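Search reviews Enter keywords

Soler Bench 2 simulation kit: review after five months, with one fault you should know about before you buy

March 7, 2024

I bought the Soler Bench 2 in October to rehearse arm programs before running them on hardware. It is a software package with a small control box. You load a model of your arm, pick a room from the library or build your own, and run the same program you would run on the real machine. The box sits between the computer and the arm, so that when you are happy with a program you flip a switch and the commands go to the motors.

The price was $605 for the kit and a one-year license. I do small automation jobs out of a shop in Emdale, mostly pick-and-place and some drawer and door work for a customer in Lellbridge who builds storage units. I had been using Trullach's planner before this, and I still have it installed.

Setup

Installation took an evening. The installer asks for a graphics driver newer than the one most people will have, and it does not tell you until the end. After that the arm model loaded without trouble and the joint limits matched the arm's data sheet. The control box needs its own power supply, and the cord is too short to reach the floor from a standard workbench. I used an extension cord.

The manual is 9 pages. It covers wiring well and almost nothing else. Anything about contact settings has to be found in the help menu, where the search works only if you already know the term Soler uses.

Everyday use

For free-space motion the kit is good. Paths that ran clean on the screen ran clean on the arm, and cycle times were close enough that I could quote from them. The kitchen and workshop rooms that come with it are detailed enough to catch the usual mistakes, such as an elbow swinging into an appliance while you are watching the gripper. You can drag objects around between runs, and a run can be replayed from any view.

The overhead view is the one I use most. It is easy to read clearances from it in two directions. It tells you very little about height, and you should get in the habit of switching to a side view before you approve anything.

The log is plain text and easy to search. My longest test wrote 2,811 lines, and the file opened in an ordinary text editor.

The fault

In the third month I was working on a program to pull a drawer open by a bar handle. It passed in simulation every time I ran it. When I switched to the arm, the gripper closed on the handle, pulled, and kept pulling after the drawer had reached its stop. The cabinet slid toward the arm until I hit the stop button. A glass jar on top of it went over and broke. I was standing outside the marked area and was not hurt.

The control box has a force limit that should have ended the motion. I had set it, and the setting showed correctly on the screen. It was not in effect on the arm. After two evenings with the log I found the cause. When a room is reloaded with an arm already connected, the software sends the joint limits and speed limits to the box again but does not send the force limit. The box goes back to its default, which is the highest value it allows. The screen goes on showing the number you typed.

I could repeat it. Connect the arm, set the limit, reload the room, and the log shows no force line after the reload. Disconnect and reconnect, and the line is there.

There is a second problem that hid the first one. Cabinets in the room library are fixed to the ground by default, and the drawers have soft stops. A simulated pull that is much too strong looks the same on screen as one that is right. The option to free the cabinet is under Room, Properties, Advanced, and it is off in every room I checked.
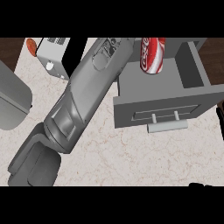

With the cabinet freed and its real weight entered, the same program failed in simulation on the first run, and the cabinet moved much as it had in the shop. I then put a light object on top of each cabinet as a marker. If the marker shifts during a drawer pull, the pull is too strong or the angle is off. This takes a minute to set up and I now do it for every job that involves a handle.

What Soler said

I sent the log and the steps to repeat the fault. A reply came after nine days. Support confirmed the force limit problem and said a fix would be in the next release. They sent a workaround, which is to reconnect the arm after every room reload. They did not agree that the fixed cabinets are a fault and described them as a default setting. I asked whether other owners would be told and did not get an answer to that. As I write this the release is not out, and I can't find a notice on the download page.

If you own one now

Reconnect the arm after any reload. Look for the force line in the log before you switch to hardware. Run the first pull at the lowest speed with nothing breakable nearby, and keep a hand on a stop button that cuts power to the motors directly. The stop button on the Soler box goes through the software, so I would not rely on it alone. I wired a separate one.

Compared with Trullach

Trullach's planner is slower to set up and its rooms are bare. It has no contact model to speak of, so it would not have shown me the sliding cabinet either. It does refuse to start if any limit on the controller differs from the one in the project file. Soler needs the same check.

Rating

I am giving it 2 out of 5. Before the fault it would have been a 4. The motion planning and the rooms are worth the price, and I am still using the kit for path work. I have stopped using the box to drive the arm on anything that makes contact, and will look at that again when the update is available and I have tested a reload myself.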